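El cuarto pequeño

Llevaba desde octubre queriendo ordenar el cuarto pequeño. Lo usamos para las visitas y, cuando no viene nadie, para doblar la ropa, porque la cama tiene buena altura y no me duele la espalda. Quité las cajas, pasé un trapo por las paredes y puse la sábana verde oliva, que aguanta bien los lavados a 80 minutos de programa largo.

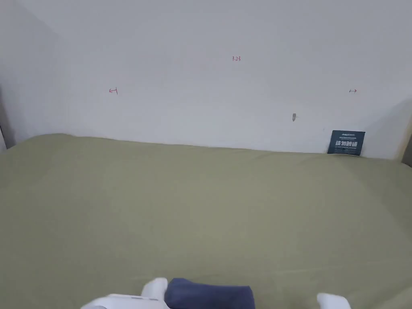 La pared, con el 1.23 en rojo entre las dos flechas.

Las marcas se quedan ahí de momento. Glenys Wragg me pasó el catálogo de Brastau y hay un estante que me gusta, pero cuesta 1332 coronas y no tengo prisa. Antes quiero tapar la manchita que hay junto a la flecha derecha.

Con la cama despejada me puse con la ropa. Las prendas de algodón las cojo por los dos extremos, las estiro en el aire y luego las dejo caer sobre la sábana
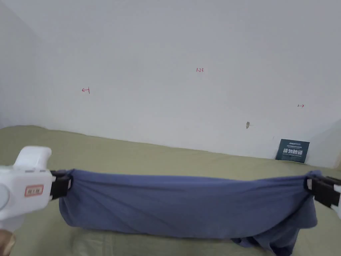 para que queden planas antes del primer doblez. Con las toallas hago lo mismo – tardo un poco más, pero luego caben mejor en el cajón. En el de arriba entran 16 piezas si las pongo de pie. Las azules van todas juntas, al fondo.

Si algo cae arrugado, lo aliso con la mano desde el centro hacia fuera y vuelvo a empezar.
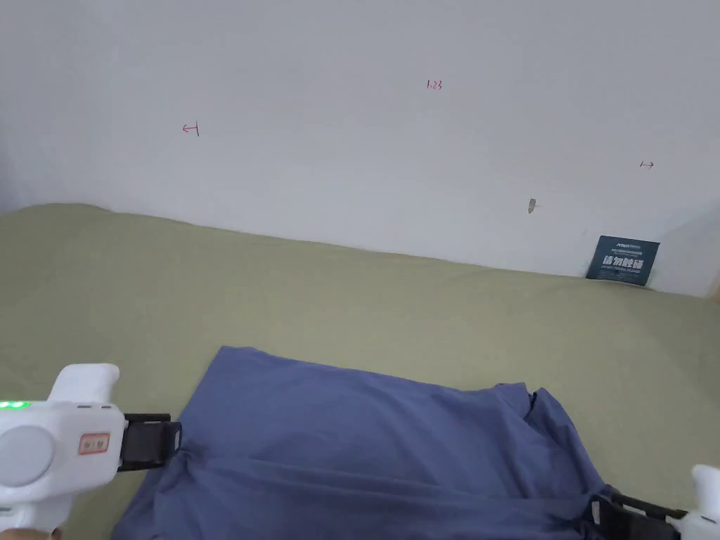

¿Conviene doblar la ropa el mismo día que se recoge?
Yo la doblo ese día. Si la dejo en el cesto, al cabo de cinco días tengo que plancharla.

Me falta el cajón de abajo, el de los manteles.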